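Planning software for two-armed robots has to decide more than where a hand should go, according to Kyung-hwa Ok, who leads the motion planning group at Stinholm. Her team maintains Workgate, the layer that passes goals from perception to the arm and leg controllers.

"A chair on casters is a hard object for a planner," Ok said. "It turns when you push it on one side."
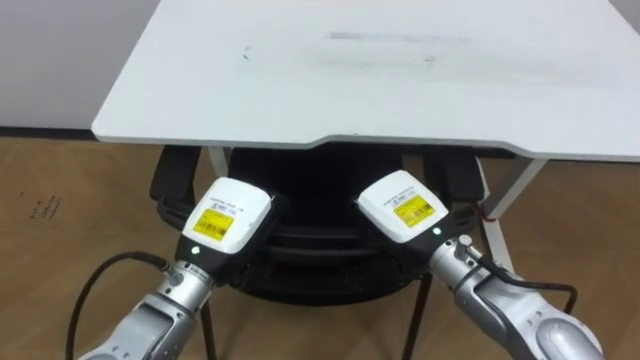
She explained that early versions planned each arm separately and compared the paths afterward. The present release treats both arms and the chair as one problem, with a time limit of 80 milliseconds for each new plan. The regression suite now holds 1,688 recorded runs, and every change is tested against all of them. 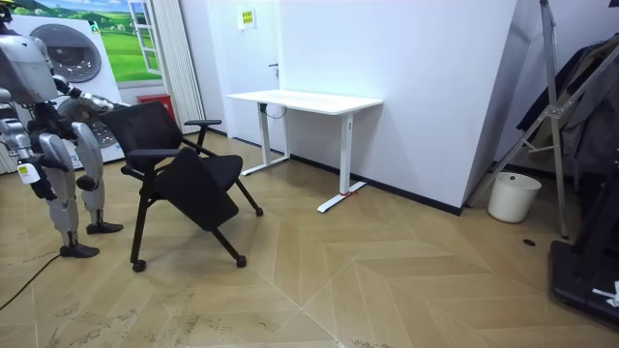 SASCOMBE, May - Ok was direct about what remains to be done. Perception still loses the armrests when they pass under a desk edge, and the planner must then rely on its last good estimate.

"We let that estimate age for 7 control cycles," she said. "After that the software stops and looks again. We would like a better answer - the pause is safe, but it is slow."

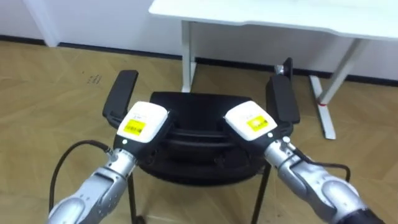 The group is also rewriting Jeon, its log viewer, so that contact forces and camera views share one timeline. Ok expects the work to continue through the summer. "Most of our faults are timing faults," she said, "and at present we find them by reading text files."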